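Home | Storage Basics | Cabinets | Shelving | Questions | Contact

Office Cabinets and Binders: Your Questions Answered

Every November, when people start looking at what has piled up over the year, the same questions come into our inbox at Florneck. Most of them are about the ordinary two-door wooden cabinet, the low kind that stands in nearly every office and gets opened twenty times a day without anyone giving it a thought until a door drops or a binder won't fit. I've gathered the ones we hear most and tried to answer them properly, which means some of the answers are longer than you may have hoped for. Get yourself a coffee. 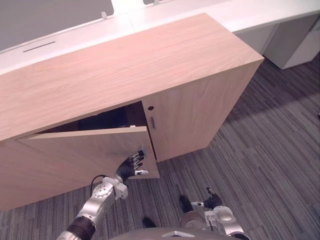 Lech Jakubowski
Storage and Fittings Advisor, Florneck

Will my binders fit in a low cabinet?

Please measure before you buy anything! A standard lever arch binder stands a bit over twelve inches tall, and you want another inch or so above it for your fingers, because otherwise you'll be scraping your knuckles on the underside of the top every time you reach in. Measure the opening and not the outside of the cabinet. The top, the base and the shelf all have a thickness of their own, and those thicknesses add up faster than you'd think. Depth matters as well. If the binder sticks out even a little past the front of the shelf, the door won't close, and somebody will lean on it until it does.

My shelf is too low for binders to stand up. Can I lay them flat?

You can, and plenty of people do. Two in a pile is comfortable, three is fine if they're thin, and past that you'll be lifting the whole stack to get at the one on the bottom, which is always the one you want. Lay them with the spine labels facing you, and turn every second one around if the piles lean – the ring side is fatter than the open side, so a stack all facing the same way slopes like a ramp. If you turn some around, put a second label on the other edge so you can still tell what you have.

Can I move the shelf myself?

Usually, yes. Look at the inside walls for a row of small holes. If you see them, the shelf is sitting on four pegs and you can lift it straight out once it's empty. Move all four pegs by the same number of holes (I have skipped one more than once, and then wondered why everything rolled to the left). If there are no holes, the shelf is probably fixed with cams or screws and is helping to hold the cabinet square, so leave it where it is and ask us first.

One of my doors hangs lower than the other. Is the cabinet broken?

Very unlikely. Most concealed hinges have two or three adjusting screws, and over the years those wander a little with all the opening and closing. Open the door, have someone take its weight, and find the screw that moves it up and down. On some hinges it's a cam you turn, on others you loosen the mounting plate, slide the door and tighten it again. Do a quarter turn, close the door, look, and then do another quarter turn if you need it. At the Mollah office we went through 19 cabinets in an afternoon this way, and only one of them needed a new hinge.

Do check that the floor isn't to blame before you start, though. Carpet hides all sorts of dips. Put a level on top of the cabinet, and if it's off, slip a thin packer under the low corner and see whether the doors come right by themselves.

What's the best way to open a door that sticks?

Use the handle if there is one, and pull straight toward yourself. On a lot of two-door cabinets one door closes over the other, or the lock throws into it, so the order matters and it's worth trying the other door first. Pulling on the bottom edge will get you there too, but over time it twists the door and works the lower hinge loose.

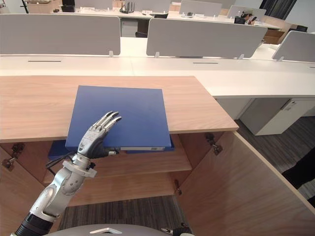

And go easy at the far end of the swing. A door thrown open until it can't go any farther puts all that force on a few short screws, and they'll pull out of the panel in the end. If they already have, glue a bit of wooden dowel into the hole, let it dry overnight, and screw back into that.

I've lost the key. Do I need a new lock?

Often you don't. Look at the face of the lock, around the keyhole, where many makers stamp a short number. A replacement key can be ordered from that number alone. Our own Skangate cabinets are numbered this way, and a letter to us with, say, 176 on it is enough for us to cut you a new one. If there's no number on yours, a local locksmith can generally swap the whole barrel in a few minutes.

Can I put a cabinet right up against a desk?

Yes, and it's a very nice arrangement if the heights suit each other, as you gain a little extra surface for whatever you're working from. Just walk through the door swing before you commit. Both doors should open without hitting a chair, a desk leg or your own knees. Leave room for cables too, if yours run down behind the desk.

How should I label everything?

Big letters, few words, and the year. Put the label at the same height on every spine, and write it with something that won't fade – pale ink on a white label is miserable to read inside a dark cabinet. When we sorted out the old records at Rikham there were 3342 pages spread over binders marked "Misc," and it took us almost 50 hours to find out what they all were. I'd gladly have traded that for one good marker pen.

What should I clean the wood with?

A soft cloth, barely damp, wiped along the grain and dried straight after. A drop of dish soap takes care of fingerprints near the handles. Skip the spray polish, especially on veneer, as it builds up into a film that catches dust, and keep water well away from the edges, where it can creep underneath.

If your question isn't here, write to me and I'll do my best. Tell me the inside measurements if you have them, and whether the cabinet has one shelf or two.

Comments

Pat in accounts: Did the quarter turn thing on my hinge and the door closes flush for the first time in years. Thank you!

dmorrow: What about cabinets with no back? My binders keep sliding out behind.

Lech Jakubowski: A thin strip of wood screwed along the rear edge of the shelf will stop them. Half an inch high is plenty.

Greta W.: Wish I'd read the part about measuring the inside before I ordered two of these.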